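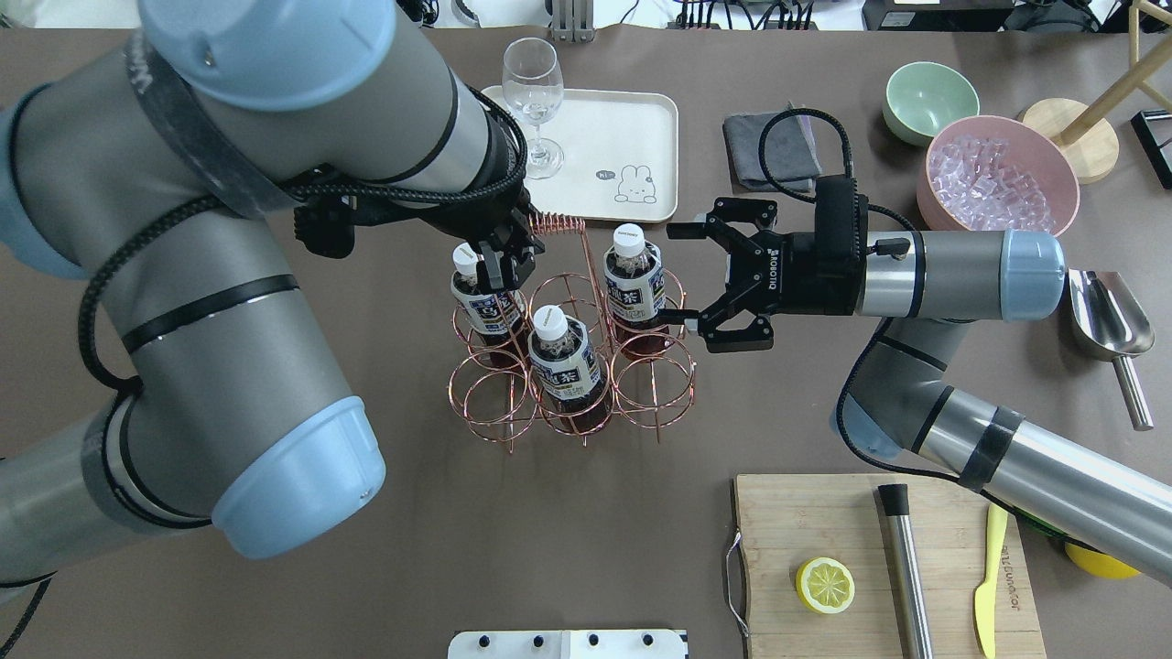
Two robot arms and a copper wire bottle rack

Line Sensor Technician (full time, permanent)
Brorko Networks, Turwood depot
Posted Aug 18, 2020

Brorko runs the local electricity network for Turwood and the farms and villages north of it. We look after 1713 kilometres of overhead line, a lot of it across moorland where a fault used to mean two people in a van with a torch and a long night ahead of them. Over the past couple of years we have been fitting small clip-on sensors to the lines. They measure current, temperature and sag, and when something goes wrong they tell the control room which span to look at. Crews love them. We want a lot more of them up, and we need another technician to help us do it!

There are 284 sensors on the network now. The next batch of 327 arrives in November, and whoever gets this job will have a big hand in where they go, how they are set up and what we learn from them.

What you'll be doing

Some of the week is outdoors. You'll visit sites with a line crew, check mounting points, commission new units from the ground once the crew has fitted them, and log signal strength at each pole. The crew does the climbing, so you don't need to be a linesperson, but you do need to be happy in boots and waterproofs, with long gaps between cups of tea. 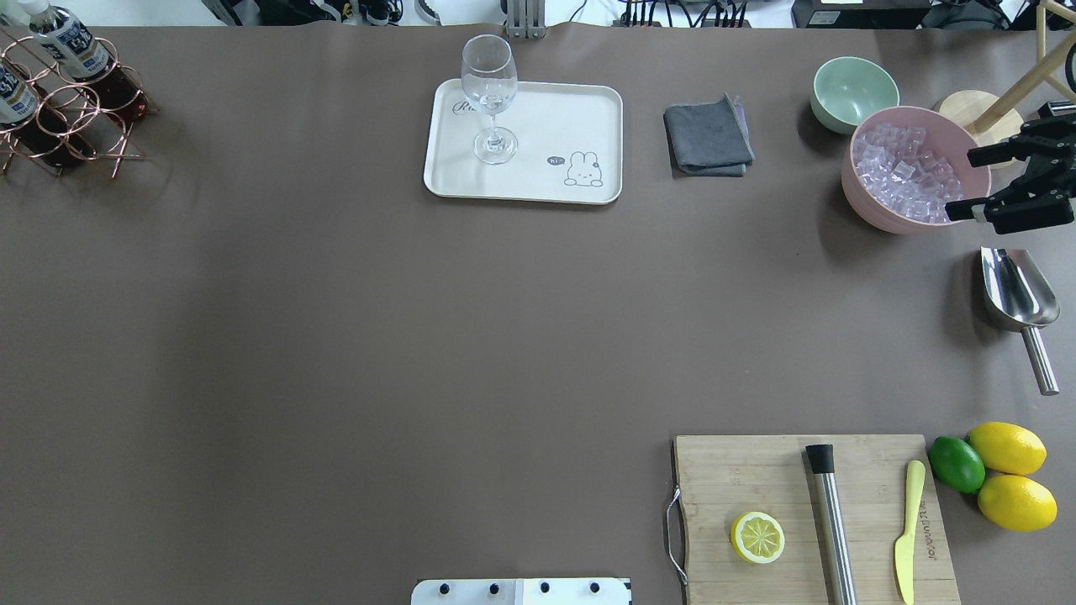
The rest of the time you'll be at the depot with the monitoring team. We compare what the sensors report with what the crews find, write up the odd ones, and tune the alarm settings on Bukar, the software that gathers all the readings. Bukar is very good at spotting a conductor that is running warm. It is less good at telling a leaning tree from a flock of starlings, and working on that is one of the more enjoyable parts of the job. If you like staring at a graph until it makes sense, you'll fit in well.

You'd also join our storm rota, one week in six, paid on top of salary. On storm weeks you may be asked to sit with the control engineers and help them read the alerts as they come in.

What we're looking for

Hands-on experience with electrical or electronic equipment. It could come from an apprenticeship, the forces, telecoms, farm machinery, a college course or repairing radios in your shed.

Comfort with spreadsheets. A bit of Python or similar would be handy, and we'll pay for a course if you'd like to learn.

Clear writing. Your notes will be read at three in the morning by someone standing in a field.

A full driving licence.

You don't need to have worked for a network company before. Two of the present team came from outside the industry, one from a bakery, and they are both excellent.
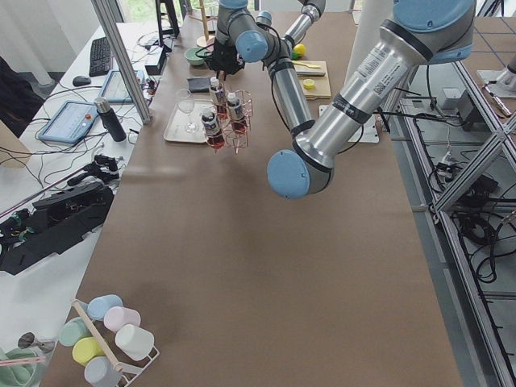 You'll report to Reda Chraibi, who set up the sensor project and still goes out on site whenever the diary allows. The team is five people at the moment. We share the depot with the Dương survey group, who map tree growth along our routes, and there is plenty of swapping of ideas (and maps) between the two. If the survey side interests you, we're glad to arrange days out with them.

Hours and benefits

37 hours a week, with flexible starts outside storm weeks. 27 days' holiday plus bank holidays. Company van for site work, all outdoor kit supplied, and a yearly boot allowance of £200. Pension from day one. Salary depends on experience and we'll talk about it openly at the first call.

How to apply

Send us a CV and a page, no longer, about something you fixed or worked out and how you went about it. It needn't be electrical. Mark it for Reda Chraibi, Line Sensors, and hand it in at the depot or use the form on our vacancies page. First calls are by phone or video and last half an hour. After that we invite people to spend a morning at the depot, meet the team and try setting up a sensor on our practice pole in the yard. Travel costs are paid.

If you need anything changed to make the application easier, a different format or more time, please say so and we'll sort it. Questions before applying are very welcome too.

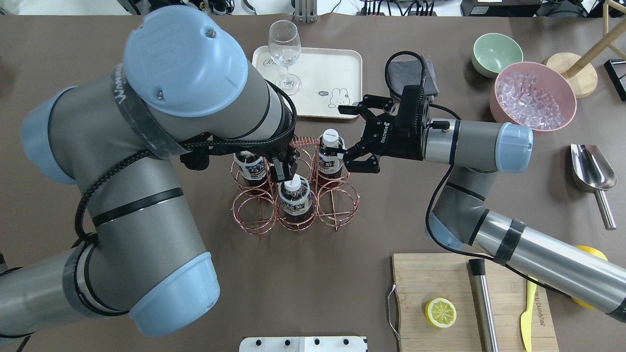
Black gripper over the front bottle in the rack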